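Everyone on here keeps telling me that horizontal bands make a small space look wider. I've now lived with horizontal bands since February, so I'd like to go through this claim a bit at a time. Long thread, mute me if you don't care about wallpaper.

Starting point: the Justix panels. Pale gray, dark ornamental bands going across, sort of damask. 56 dollars a pack, marked down 50 percent, and in all the months I've been checking that page I have never seen them at the price they're supposedly marked down from.

The listing has 2760 reviews. 2244 of them are five stars. I read a lot of those and most were written the day the box came. "Love it, can't wait to put it up!" Great. Tell me how it looks after you put it up.

Claim one, it looks wider. Maybe? What I notice is the bands. My eye goes along a band until it hits a corner, and then I'm looking at the corner. If your corners are good, fine. If they aren't, you bought a pattern that points at them.

Claim two, "pattern match is effortless." The bands have to line up where two panels meet AND where two walls meet. A sixteenth of an inch is nothing on plain gray. On a dark scroll against pale gray you will see it from the door, every time, until you move out.

The instructions tell you to start in a corner and work out. I started in a corner and worked out, and by the third panel the band was climbing. The corner wasn't plumb. Corners mostly aren't. Use a level line and ignore the leaflet.

Claim three is the one I argue about most: that a busy wall needs a "quiet" floor, and that beige stone-look counts as quiet. Mottled beige is a pattern too. It has blotches. Put it up against damask and you've got two patterns, one of which is pretending not to be there.

Anyway, gray panels, beige floor, judge for yourselves. The bright blue tray and the purple cables are what I'd call color.

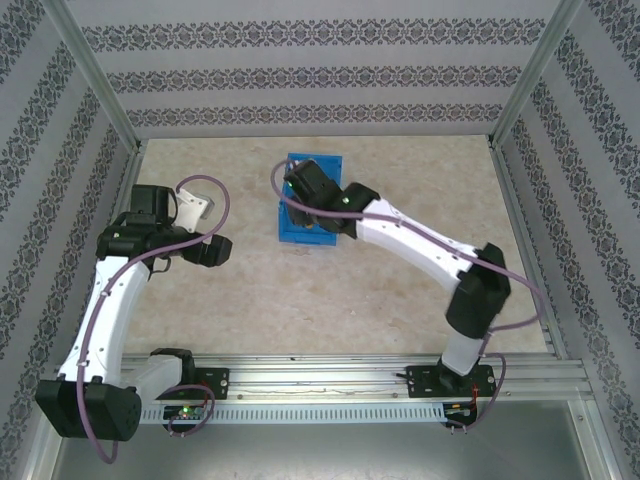

Somebody under the earlier post says I'm being unfair, that she did a whole hallway in banded paper over a stone-look floor and every single visitor asks where she got it.

OK, but people also ask me where I got things they would never buy. I'm glad she likes her hallway. I'd want to know how long the hallway is and how much daylight it gets, and whether anybody asked to see the corners.

She also says the trick is warm bulbs. I tried warm bulbs. The gray went a little pink and the beige went a little yellow, and they got along worse than before. Cool bulbs were better for the gray and made the floor look like a bus station. I've gone back to whatever was in the drawer.

On corners, because three of you asked. Drevwood sells a wood trim strip that's meant to hide the join. It does hide it. It also gives you a fat brown line next to a fancy dark band, and to me that looks like a picture frame somebody forgot to finish. I sent mine back.

Plain aluminum posts in the back corners bother me a lot less. They look like what they are. The band runs up to the metal and ends there, and my eye accepts that. I expected to hate it.

On paste: the Cona tub says it lets you slide a panel "for up to 50 minutes." I got maybe ten before the edge started to drag. Could be my wall. I'd still plan for ten.

On the tray, since that got more replies than the wallpaper somehow. No, it isn't part of a scheme. It's a bright blue plastic tray with raised edges. Bogdan has trays in "mist" and "oat" for three times the money and I cannot see what mist does for a tray. On a blotchy beige floor, oat would vanish and I'd step on it.

I will give the blue this much: with that wall behind it, I'd rather have one loud plain thing than five tasteful gray ones. Several of you have been saying so for weeks. Fine.

Would I buy the panels again? For one short wall, probably. For a back and two sides, no, I'd do the back and paint the rest. Please don't reply telling me that's called an accent wall.

Edit 2024-12-20: the Justix page has a countdown clock on it today. I reloaded and the clock started over. Still 56 dollars.

If anyone has had banded paper up for more than two years, I'd like to hear what the seams are doing. Photos of the corners please, and with the lights on.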